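# Receptions in the Timell Room: Frequently Asked Questions

Heydari Funeral Home has a reception room across the hall from the chapel, and families ask us the same things about it, usually in the hallway and usually ten minutes before they need to know. The answers are collected here. If yours is missing, call the front desk. A person picks up, most of the time on purpose.

## Can we bring our own food?

Yes. You can bring it, have it delivered, or let your relatives fight it out over who makes the potato salad.

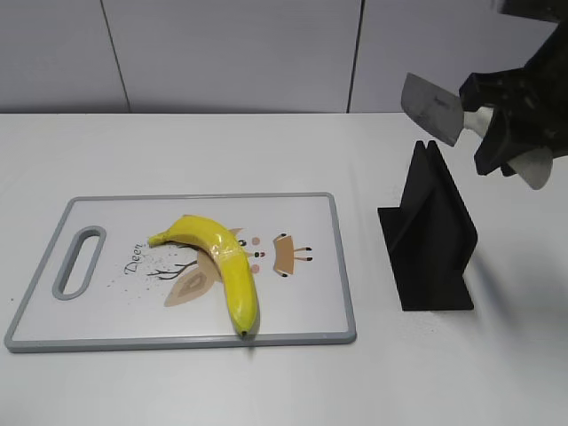
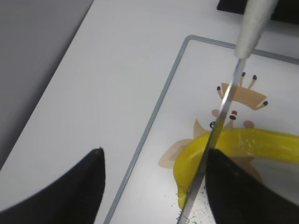

Homemade food is welcome in the Timell Room, and so is anything from a store or a licensed caterer. The kitchenette has a refrigerator, a microwave, a sink, and a coffee maker that has outlasted two directors. There's no stove, so hot dishes need to arrive hot. Fruit is best left whole until you get here. Bananas in particular go brown in the time it takes to park, and it's easy enough to slice one on a plastic cutting board with a raised rim, like the one in the first photo. We keep boards in the lower cabinet. Please bring your own knife, and please take it home again. Our drawer of orphaned knives is full.

## How many people does the room hold?

50 seated, per the fire marshal, who has no sense of humor about it. For a stand-up reception the limit is the same, but people drift out to the patio, and in good weather it feels like more. If you expect a bigger crowd, ask us about the hall on Pronditz Street. We don't own it, but we can tell you who has the key.

## How do we know how many will come?

You don't. Plan for the immediate family, add the people who called this week, then add the bowling league. Retired teachers and anyone who ever ran a hardware store draw more than you'd think. A family that tells us "just a few of us" should buy extra rolls.

## How long do we have the room?

Three hours, starting when the service ends. Burials at Walar Cemetery take a bite out of that, so if you're going to the graveside first, tell us and we'll start the clock when the first car gets back. It's a 20-minute drive each way behind a procession and a good deal less if your nephew is driving.

The last half hour is for cleaning up. It is also when the best stories get told, in our experience, and we have been known to vacuum the other end of the building for a while.

## Can we get in early to set up?

The room opens at 9 a.m. on the day of the service. You can drop off nonperishable things the afternoon before. Label them with the family name. "Mom's stuff" describes nearly everything that comes through our door.

## Is alcohol allowed?

Beer and wine, yes. Liquor, no, with one standing exception: a single toast, in small cups, if that was the sort of person they were. Tell the director ahead of time. We'd like to hear it from you before we hear it from the uncle carrying the bottle.

## What does it cost?

If we're handling the service, the room is included. Tables, chairs, and plain white tablecloths come with it. Coffee service is extra, charged by the pot, and the price is on the sheet you were given at the first meeting. If you've lost the sheet, so has everyone else this week. We have more.

## When do you need a decision?

We ask for 36 hours' notice if you want the room. Less than that and we'll try, but we sometimes have two families in one day and only one hallway.

## Can we show a slideshow?

There's a screen on the north wall and a projector with the usual cable. Bring the pictures on a laptop or a thumb drive and come early enough to test it. Phones can be made to work, but yours will be the one that gets a dentist reminder in the middle of Grandpa's Navy years.

Around 30 pictures is plenty if people are going to sit and watch. If it's looping in the corner while they eat, use as many as you like. Please check the music. We have had one very long afternoon with the same 40 seconds of polka.

## What about display tables?

We can set up two along the window for photo albums, quilts, trophies, fishing lures, or whatever tells people who this was. Fragile things should go at the back. Small children will be at the front. Candles need to be the battery kind.

## Can the dog come?

If the dog belonged to the deceased, the dog is family and may attend. Leash, please, and someone assigned to it who isn't also in charge of the ham.

## Who cleans up?

We take down the tables, empty the trash, and do the floors. You take the food, the flowers you want, and the dishes. Flowers left behind go to the nursing home the next morning unless you tell us otherwise.

Casserole dishes are a problem all their own. Put masking tape on the bottom with a name. Unclaimed ones stay on the shelf by the side door until the end of October, when we give them to the church rummage sale, where we suspect they're bought by the people who left them.

## Do we have to have a reception at all?

No. Some families go home, take off their good shoes, and order a pizza. You can also hold it weeks later, once the out-of-town people can get flights. The room can be booked for that too, at the same terms, if the service was with us.

## Can we put the reception in the obituary?

Please do, if everyone's invited. Give the place and the time, and use our name so people don't go to the wrong Timell. If it's family only, leave it out and tell people yourselves. Printing "private reception to follow at the Timell Room" has never once kept a neighbor away.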